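Skaria (video game)

Skaria is a single-player physics puzzle game developed by Sarkora and published by Brusex. The player operates a pair of independently controlled grippers and must sort, fold, stack or discard household objects in a series of furnished rooms. Orvokki Heinonen served as lead designer and wrote the original prototype. The game was released on 16th December for personal computers, with console versions following in September of the next year.

Gameplay

Each level takes place in one room and begins with a work order listing the items to be dealt with and the locations to which they must be moved. The left and right grippers are mapped to the corresponding analogue sticks, with jaw closure assigned to the triggers. Trigger travel is read continuously, so that a partial pull applies partial force. Keyboard control is supported but maps closure to fixed steps, and the options menu labels it as a fallback.

Objects are divided into rigid and deformable classes. Rigid objects such as cups, books and batteries respond to grip force only by slipping or holding. Deformable objects, among them paper, foil, cloth and food wrappers, change shape under load and keep part of that change after release. Excess force on a deformable object lowers its condition value, and an item whose condition reaches zero is recorded as waste regardless of its intended destination.

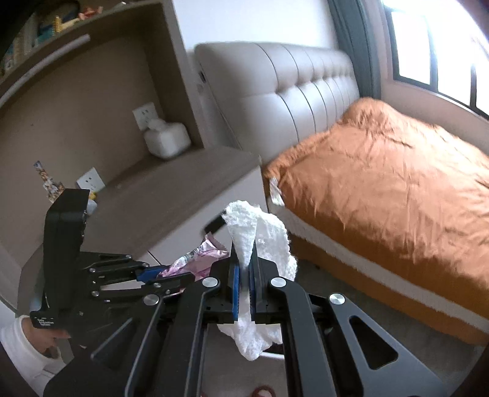

A crumpled tissue held between gripper jaws, with a shiny pink wrapper in a second gripper at left.

Scoring is calculated from elapsed time, item condition and the number of dropped objects. A level may be completed with any score, but access to later rooms requires a minimum average across the current chapter. The threshold was lowered in the first patch after release.

A separate free mode removes the work order and the timer. Objects may be spawned from a catalogue of 300 entries, and room layouts can be saved and exchanged as plain text files.

Development

Sarkora began work on the project as an internal test of its Golestani physics library, which had been written for cloth simulation in an earlier, cancelled racing title. Heinonen's prototype contained one desk, one bin and a stack of paper. Early builds used a single gripper with a fixed camera. The second gripper was added after testers were found to be pushing objects against walls to reorient them, a technique that the collision model handled poorly.

Thin sheets proved the most expensive case for the solver. The shipped version simulates a sheet at full resolution only while it is in contact with a jaw or another moving object, and substitutes a static mesh once it comes to rest. This substitution is the source of a known fault in which a folded sheet may flatten abruptly when the camera is rotated.

Modding

Modification support was included at launch. Rooms, objects and work orders are stored in an unencrypted format and may be replaced without altering the executable. Grip coefficients are exposed in a configuration file. Scripted events were not supported until version 2, which also changed the save format and made earlier room files unreadable without conversion. Brusex distributes the conversion utility separately from the game.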